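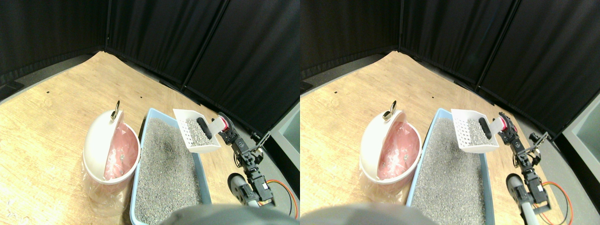
Photo: Tanvir Sultana

Robot arm beside a white container and a blue tray

If you have ever tried to keep a tray of roast potatoes decent through a long lunch service, you'll know why we are so fond of the Getus 14. It's a compact holding cabinet for cafés, school kitchens and pubs that haven't the floor space for a full-height unit, and it has been in our catalogue long enough that we feel we know its ways.

The heat is gentle and comes from all the way round the cabinet, with no fan inside, so pies keep their crust and sliced meats stay moist for a good while longer than they would under a lamp. Do give it 20 minutes to warm up before the first trays go in — we've all been in a hurry, but it really does make a difference.

The cabinet is 400 mm wide and 620 mm deep, so please measure your counter before ordering, and remember to leave a hand's width behind it for the lead. The door is hung on the right as standard and can be swapped to the left when you order. Inside there are removable wire shelves, which lift out for washing, and a drip tray that slides out from the front (our customers at Uvodside asked for that one, and we're very glad they did).

Cleaning is simple enough. Let it cool, wipe it down with warm soapy water and dry it with a soft cloth. Please don't use scouring pads on the door glass.

Spare shelves, door seals and the Hrubý stacking stand are all sold separately. Orders placed with us usually go out within 14 days, and we're always happy to talk things through by phone first.

Page last updated October 11, 2025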